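Skip to content
Home Projects Courses Library Contact
Search this site ... Search

We use cookies to remember your settings. By staying on this page you accept this. OK

Why Do Books Come Back Late? A Study of Loan Reminders in the Hadolham Town Library

Student project report by Alper Bilgin
Supervisor: Heidrun Ortner 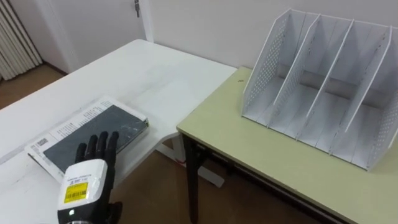

1. Background

The town library of Hadolham lends books, films and board games to all people who live in the town. The normal loan time is four weeks. When a book is late, the reader pays a small fee for each week, and many readers find this unpleasant. The staff also do not like it, as they must explain the fee at the desk and sometimes listen to complaints.

Until last year the library sent one letter by mail, one week after the book was due. In January it started to send messages by e-mail with a program called Pollport. My question was simple: does an earlier message bring the books back on time, and does it matter how the message is written?

2. Method

The library gave me a list of 2,000 loans from the time of the paper letters and 2,000 loans from the time after the change. The names of the readers were removed before I received the lists. I had only the loan date, the due date, the return date and the type of book. I put everything in one table and marked each loan as on time or late.

For the second part I prepared two texts together with Mrs. Ortner. The first text was the standard one from Pollport, which begins with the amount of the fee. The second text begins with the title of the book and the opening hours, and the fee is written only at the end. Both were sent three days before the due date.

I also spoke with 25 readers near the return shelf. I asked them when they had last paid a fee and what they remembered of the message. The talks were short, most of them under five minutes. I made notes by hand and typed them the same evening.

3. Results

Late returns became fewer after the change to e-mail. The biggest change was for novels and travel guides. For school books there was almost no difference, and I think that pupils keep them until the exam is over, with or without a message.

Between the two texts the difference was smaller than I expected. The friendly text did a little better in the first weeks, but later both were nearly equal. In the talks, several readers said that they read only the subject line. One woman told me that she writes the due date on her kitchen calendar and deletes all messages from the library - she had never paid a fee.

Some readers asked for a reminder on the phone. The library does not offer this now, and the company Stavent, which takes care of the library computers, could not give me a price during the project.

4. Problems

The two lists do not cover the same part of the year. The first includes the summer, when many families are away, so the comparison is not completely fair. I noticed this too late to ask for a new list. Also, people who stand at the return shelf are people who bring books back. I did not reach the others.

5. What I Would Change

I would put the title of the book in the subject line and test it for one full year. I would also ask the school on Erdem Street for its exam dates, so that the loan time for school books can end after them. Mrs. Ortner has a copy of the table and both message texts.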